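About Us

Hi, and welcome to Rellia Law! If you've landed on this page you're probably trying to work out who we are before you pick up the phone, and I think that's a smart thing to do. I did the same with my dentist.

We're a small law office and we do one thing, which is landlord and tenant work. Security deposits, repairs that never get made, leases that say something strange on page nine, eviction notices taped to the door (please call us the day you find one, not the day before court). I used to take on other kinds of cases too, wills mostly, and a few contract fights, but the housing calls kept coming and I kept liking them more. So I stopped pretending to be a general practice and changed the sign.

The office started as one room above the print shop on Abreu Street. We're still on Abreu Street, just further down, at number 2309, Suite 2. There's parking in back. The front door sticks in humid weather, so give it a good push!

We represent renters and we represent small landlords – people who own a duplex, say, or who rent out the house their parents left them. We never take both sides of the same dispute, and we run a conflict check before you tell us anything private. If we can't help you, I'll say so on that first call and give you the number of someone who can. 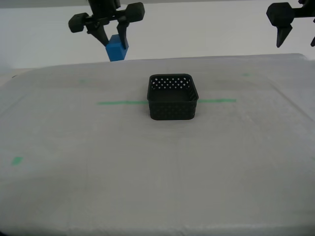 A black robotic gripper holding a small blue cube

Text by Abreu, Owner and Managing Attorney, Rellia Law

I get asked a lot what a first meeting is like, so let me walk you through it. You bring whatever you have. The lease, the texts, the photos of the ceiling, the envelope with the postmark still on it. I once had a client bring a grocery bag full of receipts and we found the one that mattered near the bottom. We sit down, I read, I ask you a lot of nosy questions, and by the end you'll have a plain answer about where I think you stand. Sometimes the answer is that a good letter will do it. I love those!

The first meeting costs $100, and if you hire us it comes off your bill. After that most of our work is flat fee, and you'll see the price in writing before you sign. Court cases that run long are billed by the hour, and I'll warn you before we get there.

And yes, the street and I share a name. No relation that I've been able to find, though my mother is still looking.

A word on how we keep in touch. Your paperwork lives in Filtik, our online file room, and you'll get a login when you become a client. You can see your letters and court dates there whenever you like. If you hate logins (plenty of people do) we'll mail you paper copies instead, just ask. Phone messages get returned by the end of the next business day.

We also run a free evening talk for renters every October at the Plernen branch library. Bring your lease and a pen. I can't give legal advice on your own case from the front of the room, but I can tell you what the clauses usually mean, and there are cookies.

To set up a meeting, call the office and ask for extension 3357, or drop by during business hours. Nothing on this page is legal advice, and reading it or leaving us a message doesn't make you a client – that happens when we've both signed an agreement.

Page last updated 29 Jul 2025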